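Progress report, June 2022
Grasp planning and perception, Brulasville bench
To: Nhi Nghiêm, Mollbridge program office
From: Kha Khương

Hi Nhi,

You asked for something shorter than the last one and with fewer plots in it, so I've left the plots in the shared folder and I'm just going to tell you where we are. Dario and Lộc both read this before it went out, and Dario would like it on record that he wanted more plots.

The big thing since the spring report is that the new planner is in. We'd been running the old one with a pile of patches on top, and every time we touched the left arm the right arm got slower (long story, shared collision checker, my fault mostly). Tùng pulled the two apart, so each arm now plans against its own copy of the world and they only compare notes when their paths come within reach of each other. Planning time for a single reach dropped by almost 70 percent on our regular test set. I ran it twice, didn't believe it, and ran it again on the other machine. Same answer!

Perception is a more mixed story. Lộc retrained the bottle and cup detector with 147 new labeled sequences, and it's a lot better with dark liquids than it used to be. Clear plastic on a white surface is still our worst case by a mile. The depth data just falls apart there, and the detector either misses the thing or puts it a few inches away from where it should be. We're trying a second pass that looks only at edges and highlights. Lộc is hopeful, and I'm somewhere between hopeful and grumpy.

We also finally wrote a proper log viewer. I know tooling doesn't look like much in a report, but before this we were scrubbing through recordings by hand and writing times on sticky notes. Now you click on a failed grasp and get the joint states, the camera view and whatever the planner was thinking, all lined up. Dario found a timing bug in the wrist code on his first afternoon with it. The finger commands were going out 17 milliseconds behind the arm commands, and only on the left side. I'd been blaming the left hand itself since winter, so I owe that hand an apology.

On numbers, since I know the board will ask: the grasp test we agreed on with Erstead came in at 78 percent over the full set of objects. The target for this stage was 75, so we're over it, but most of the misses are cups and I'd like to fix that before anybody celebrates too hard.

Two things slipped. The handover between arms isn't ready, and I'd rather tell you now than in the fall. It works in simulation and it works on the robot with a foam block, and then with anything that has liquid in it the tilt limits fight with the reach limits and the planner gives up. Tùng has a version where the tilt limit gets looser or tighter depending on whether the cap is on, and we'll merge that once the tests are written. The other slip is the user guide. It exists, it's just not good yet.

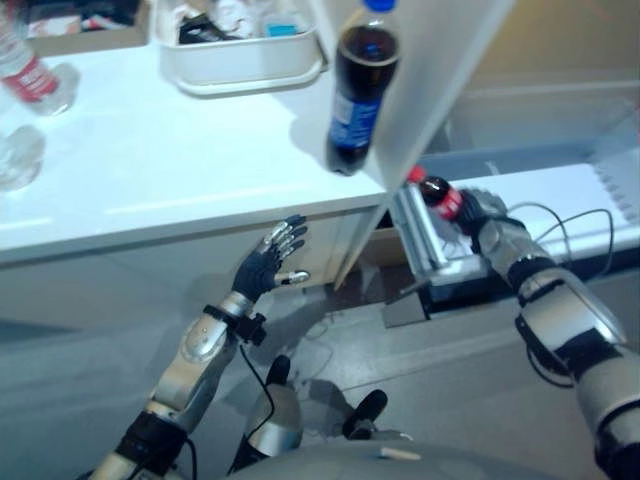 Right arm: grasp and placement

Most of our bench time has gone into this one. The right hand closes around a small Coke bottle, and what we're working on is the part that comes next, with the bottle held on its side over the metal rack and the planner having to choose an approach past those vertical bars. The left arm is parked open-handed in front of the cabinet. Under the old planner a parked arm still ate up compute, and now it's treated as one more obstacle until it's given something to do. The hanging cables on the shelf side are a pain, by the way. Thin dark loops barely show up in the depth map, so we've drawn a keep-out zone by hand for now and Lý (our mapping module, in case you've lost track of the names) will take over that job later.

What I need from you

Mainly a yes or no on moving the handover milestone back one quarter. I'd also like to shift the leftover travel money to compute, if the rules let us. Lộc's retraining runs are queuing behind everyone else's at Erstead and we lose days to it.

Next up for us is the cup problem, then the tilt limits, then the guide. Call me if any of this reads strangely, I'm at the bench most mornings.

Kha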